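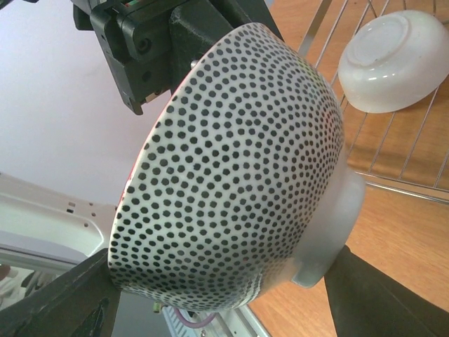
Equipment desk ticket: Dish cell spares and next year's budget line
Site: Flonderard, back workshop
Opened: 16 August 2021
Category: Purchasing / automation / "other" (the form insists on one, so it got all of them)
Priority: Medium, raised to High by requester, lowered to Medium by system, raised again

What was asked for

We need to put a number in the December budget for the dish-handling cell. The number we have now is whatever it cost to buy, plus zero. Two arms, a rail, an enclosure, a basket, and the touching belief that none of it would ever wear out.

The request as first entered:

- Spare gripper fingers for both arms
- Spare cables, enough that one failure doesn't stop the day
- Something better than hope for the cable routing
- A decision on whether we buy a third arm or stop talking about it

Prudness returned the request within the hour with "Line items must not contain opinions." Reworded and resubmitted.

What the cell does at the moment

It picks up bowls and puts them in a wire basket. It also picks them up by the side and tilts them, which is how we look at the foot for chips. The plain white ones are easy to replace. The ceramic one with the black dots is on loan from the kitchenware customer, and it is the piece they care about. It is large, it flares, and the foot ring is unglazed, so the lower finger is pressing on a different surface than the upper one. Anyone pricing grippers should read that sentence again before sending us a catalog page with a cardboard box on it.

Log, entry one: what are we short of?

Went through the drawer marked SPARES. Contents: a bag of screws that fit nothing, a gripper finger from before the mount changed, and the manual for a label printer. Drawer has been reclassified as a drawer.

Asked Kanance, who sold us the arms, for a recommended spares list. They sent one promptly. It recommends a second complete system.

Asked again, with the word "fingers" in the subject line. Got a price of $640 per pair, fitted with their own pads, minimum order one pair. That is a fair bit for something whose job is to get rubbed on pottery all day, but it is a real price from a real quote, and it goes in the sheet.

Log, entry two: second quote

Purchasing policy wants 3 quotes for anything that will repeat. Fair enough. Ní Mhurchú, the machine shop we use for brackets, said they would look at making fingers from our drawing. We then had to find our drawing. It was attached to an invoice for coffee filters.

Their questions were better than ours:

Which face wears first? We didn't know. We are now writing it down at each change.
Do both arms use the same finger? We assumed so when we ordered. Checked the part numbers and they do.
Does the pad need to come off separately? Yes, please, very much. Replacing the whole finger when only the pad has gone is how we spent last year's contingency.

Waiting on their price. The third quote will come from whoever answers the phone.

Log, entry three: cable routing

Purchasing asked why a line for cable guides was needed when "the system was delivered with cables." It was. They loop up over the grippers, run back along the arms, and hang where they please. The one on the right arm droops off the front edge of the table in a long curve, and every person who walks past has a strong urge to tuck it in.

Nothing has snagged so far, and I would like the record to show that this is a poor argument for leaving it alone. Guides and clips are cheap. An arm that has been down for a day waiting on a cable is a line item of its own, except it lands under "labor," where nobody goes looking for it.

Asked for: clips for both arms, one strain relief per base, and one spare cable set. Lead time on the cable set is 9 weeks, which settles when it has to be ordered. If it waits for the December approval, it arrives with the spring flowers.

Log, entry four: do we need another basket, another arm, or another meeting

The meeting has been held. Production wants a third arm on the rail. The case for it is that the basket fills faster. I asked what happens to a full basket, and it was agreed that a person carries it away and brings back an empty one, same as now. So the third arm would let us wait for that person sooner.

Walked over to the cell afterward with the tape measure to see what the enclosure would take. The basket sits toward the back with the right-hand gripper over its front corner, and the bowls in front of it are already sharing their space with an elbow.
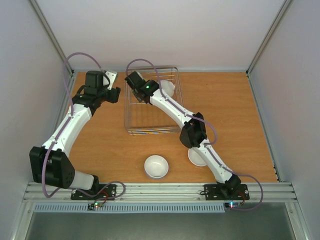 Finding on the third arm

There is rail left over if you only look at the rail. What we don't have is table. A third elbow has to swing somewhere, and the walls are where they are. Going to three arms means a wider enclosure, which means a new floor position, which means the electrician. That turns a purchase into a project, and projects go on the other form.

Recommendation: don't budget for a third arm this cycle. Budget for a second wire basket, so the changeover is a swap, and revisit it once we have wear figures for the fingers. Production has replied "noted," with a period.

Log, entry five: Prudness rejects the basket

Reason given: "Kitchen items are not equipment." The same bowl-carrying wire basket, re-entered as "workholding, open frame," was approved before I got back from the printer. I am not proud of this, but I have saved the wording.

Log, entry six: Ní Mhurchú price received

Cheaper per pair than Kanance, with a separate pad, on one condition: an order of 20 pads at a time. We can store pads. We have recently come into an empty drawer.

The catch is warranty. Kanance says other people's fingers are fine "provided they do not contribute to a fault," and will not say who decides that. Have asked for it in writing. Until it comes, the plan is one Kanance pair on the shelf as the official spare, and the shop-made fingers on the left arm only for a trial period. The dotted bowl stays with the original fingers until its owner agrees otherwise.

Current state of the budget sheet

Fingers, Kanance, one pair: $640, quoted
Fingers and pads, Ní Mhurchú: quoted, held for warranty answer
Cable set: order now, out of this year's repairs money
Clips and strain relief: approved
Second basket, alias workholding: approved
Third arm: struck out, please stop un-striking it
Training: blank. Purchasing asked whether the arms need any. The people do. Sending a half-day estimate separately.

Still open

1. Third quote for fingers. The first supplier I called wanted to sell us a vacuum cup for the dotted bowl. Calling the next one.
2. Written warranty position from Kanance. Chased twice.
3. Cost center for the cable set. Repairs says it's a spare, Spares says it's a repair. I have copied both managers and ordered it on the workshop card.
4. Wear log by the cell. There is a clipboard. There was a pen.

Status: Pending (vendor). Next review when the warranty answer arrives or the budget form opens, whichever is first.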